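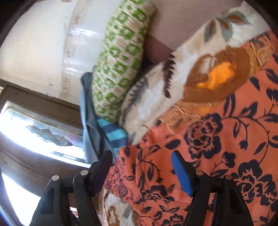 Quick one before work, kettle's on.

Finished Fasevano last night. Well, 1 in the morning. Borrowed it from the library in May and renewed it three times, which tells you how the first half went. Thirteen chapters of a family arguing over a ferry licence. Then chapter 14 and I couldn't put teh thing down.

Not going to spoil it. The aunt, though. The letter in the boat shed!! Had to get up and walk round the kitchen.

Didn't love the ending. Too neat, everyone forgiven by the last page, even the brother. Would have left him on the wharf. My book group will fight me on this, we're doing it next month at Cledar Books, upstairs, 8 pm. Bring a plate. Last time there were 20 of us and one packet of bikkies.

Next up is Tagle, short stories, favourite colour of cover so far this year (yes I judge). Read the first one on the tram. Odd, dry, a bit mean. Good sign.

Also still looking for a second-hand copy of Huvex, the old paperback with the proper map in it. The reprint dropped the map, no idea why. If your selling one let me know in the comments.

Right, tram.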